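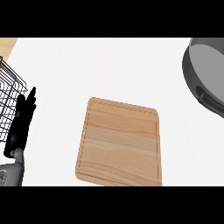
Milolstead Town FC Supporters Forum > First Team > Ibarra and the back three

northbank_ray
Posted March 1, 2023
Two wins in 8 and we are still playing three at the back. I don't blame Melquiades Ibarra for trying it when Temba got hurt, but Temba has been fit for a month and we haven't changed anything. The wingbacks are stuck on the edge of our own box and there is one man up front chasing clearances. Tellside had the ball for most of the second half last night and we let them.

oldgate_end
We also didn't concede last night. Before the switch we were giving up two or three every game. I'd take a run of dull draws if it keeps us in this division.

pauline_h
Agree with oldgate. People forget how bad the fall was. Our left side was wide open every time we lost the ball.

northbank_ray
Draws won't be enough. The teams below us have games in hand and we still have to go to Irkelik, where we never get anything.

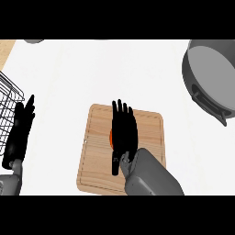

Re: Ibarra and the back three

tunnel_vision
Temba isn't the answer on his own. He has played 176 games for the club and I like him, but he can't cover the ground he used to. If you go to a four with him in it you need a proper holding midfielder in front, and we sold ours in July.

northbank_ray
So play one of the young lads there. We have 3 of them on the bench every match and they get five minutes if they're lucky.

tunnel_vision
Away at Irkelik, in a relegation fight? No thanks.

pauline_h
I'd keep the back three and drop a midfielder for a second striker. You keep the cover and there is someone to aim at. We did it for the last ten minutes against Tellside and had our only two corners of the half.

oldgate_end
Could work at home. Away I think we'd get overrun in the middle.

northbank_ray
I could live with Pauline's version – at least it's a change. I still say a four is better with the players we have.

samwise_row_f
Does anyone know if the supporters' bus to Irkelik is still picking up at the station? The club site has last season's times on it.

pauline_h
Yes, same stop by the taxi stand. Pay on the bus, cash only. I'd get there early because it was full last time.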